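I've spent most of March inside a pretend kitchen, and I have opinions! The job was simple enough: run the same two-finger gripper on two controllers, Tonero and Gundero, and see which one I'd trust with my groceries. All of it in simulation, so no fruit got hurt.
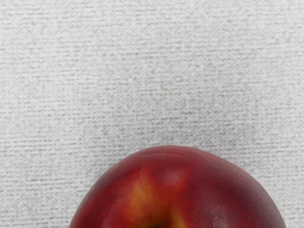
I gave each controller 75 tries at putting fruit in a basket, with 8 seconds for every grasp. Tonero is the fast one, and wow, it loves to show off. Gundero creeps in, thinks, creeps some more (I drank a lot of coffee), and then closes its fingers so gently you'd want it packing eggs.

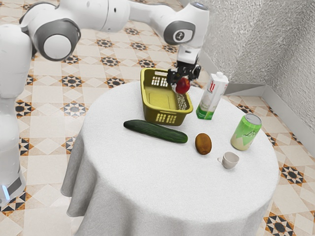

*Apple in the fingers, right over the yellow basket.*

Tonero landed 60 of its tries. Gundero beat it by 5, which annoyed me, because I'd been rooting for the quick one. Most of Tonero's misses came from closing too early, and I fixed a few of those just by lowering the approach speed.

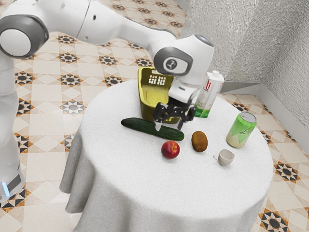

*The gripper near the basket, with the apple and kiwi on the cloth.*

I also tried the Feltell camera settings, wide view first and then a tight one. Tight was great for lining up on fruit and pretty hopeless for anything long, like the cucumber.
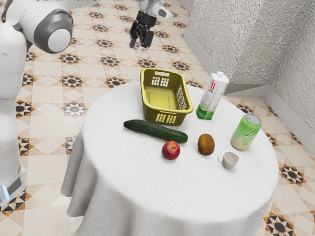 Next up is the Hämmerli finger set, with softer pads and a wider opening. I'm starting with the cup, and I'm keeping Gundero on for that one.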